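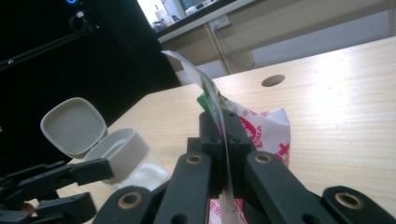 The Pristby Hand Pair is a set of two hand-held grippers for recording manipulation tasks without a robot in the loop. One operator wears nothing and straps into nothing; they hold a gripper in each hand and do the task at a table. The pair was designed around jobs that stiff parts handle badly, mainly thin film and soft packaging. A crinkled clear sheet pinched between the two squared-off halves of the jaw block is a typical hold, and it is the one we used most when settling the jaw shape. The linkage arms turn on brass-colored bushings set into the pivot holes.

The set is sold to labs that train policies from human demonstration. This page covers what is in the set, how we recommend recording with it, and what we found in our own packaging study.

## What is in the set

- Left and right gripper, black, two fingers each
- Angled metal bracket for each gripper, gray
- Cable for each gripper
- Spare jaw blocks, one pair
- Spare bushings and screws
- Printed setup sheet

Table, stands and recording computer are not included. Brackets can be ordered separately from Givine if you already own an older pair.

## Recommended station

Any flat table will do if the operator can reach the far edge without leaning. We use a light wood top with a grommet hole, and a stand at each of the two far corners. Mark the floor so the table goes back to the same place after cleaning. Leave enough slack in the gripper cables for a full reach across the body. A short cable pulls on the wrist, and operators start to favor the near side of the table, which then shows up in the data.

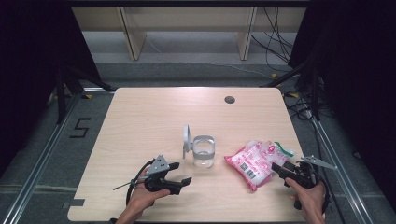

*Two-handed station with glass cup and snack bag, grippers held left and right.*

Keep the object set small for the first recordings. A cup and one bag are plenty. Add objects once the operator can go through the task at an even speed.

## The packaging study

Agnese Liepiņa and Munther Sleiman ran the study in February with the standard set. The question was narrow: when a person records a task on flexible packaging, does it help the trained policy if the operator pauses after closing the jaws?

They recorded 200 demonstrations of one task, drawing a clear film out of a bag and laying it flat on the table. Half were recorded at the operator's own pace. In the other half the operator closed the jaws, held still for a moment, then pulled. All demonstrations came from 11 operators, most of whom had never held the grippers before. Each operator recorded in both styles.

Two policies were trained with identical settings, one per style. Each was then run on the same arm with bags that had not been used in recording.

Results:

- The policy trained on paused demonstrations dropped the film less often. Most of the gain came from the first pull.
- The own-pace policy tended to start pulling before the jaws were fully closed. Gunārs Lūse went back through the recordings and found the same overlap in what the operators had done.
- Laying the film flat did not improve with either style. Both policies were poor at it - film that folded over on itself usually stayed folded.
- Paused demonstrations took longer to record, around 23 percent on average.

We did not test other pause lengths, and we did not test printed or opaque film. Freya Mapplebeck is repeating the study on resealable bags with the Zariņš jaw, which has a narrower tip.

## What we changed afterward

The setup sheet now asks operators to pause after each close when the object is thin or soft. For rigid objects we still suggest a natural pace. The recording software, Hinda, has a setting that flags any demonstration where the hand moves while the jaws are still closing. It is off by default. Flagged recordings are kept, and you decide whether to train on them.

## Care

Wipe the jaw faces with a dry cloth between sessions. Do not use solvent on the black parts. Check the bushings for play once a week if the set is in daily use, and replace both bushings on an arm together. Jaw screws should be snug, no more. Over-tightening can split the block.

## Ordering and support

Sets ship assembled. Replacement jaw blocks are sold in pairs only. For the study recordings, write to Gintarė Navickas at Pristby and say which style you need, since the two halves are stored separately.

Page revised 09/08/2019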